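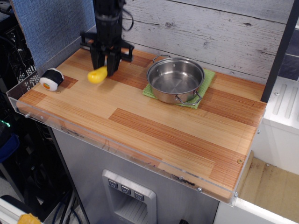 The Drunar open day was on a Thursday this year, and I took the afternoon off to go. It's in the old Kozma building, and you go in through the loading door at the back. Muireann Tierney met our group at the front desk and took us straight to the kitchen station, which is the one I had signed up for. They do all the practice there with toy food. When I got to the counter the arm was down over a yellow toy with one fat end, and there was a steel pot sitting on a green cloth to the right. A plush sushi roll was lying on the other side. My niece would have wanted to take that one home.

The job sounds simple. The arm picks up a piece of food and puts it in the pot. Muireann said they had logged 1754 tries at it since September, on different items and with the pot in different spots. I asked which ones give the most trouble. She said smooth things with a taper, and that soft toys are easier than I would think.

I watched for nearly 29 minutes, mostly because there was a stool. The arm is slower than I expected. It stops before it closes its fingers, long enough that the man next to me kept saying "go on" to it. It dropped a few pieces. When that happened Judit Vida, who was running the station, put the piece back and started over without saying much.

Someone asked when we could buy one for the house. Judit said she had no date to give and that dishes were a harder problem than people think.

After that I went upstairs for the talk by Gebremedhin Tsegaye. It was on scheduling software, and a lot of it went over my head - I left before the questions. There was coffee in the hall but no lids for the cups.

Parking is free if you tell them your plate number at the desk. I forgot and had to walk back in. They run the kitchen station again in spring, in groups of 16, and sign-up is by email.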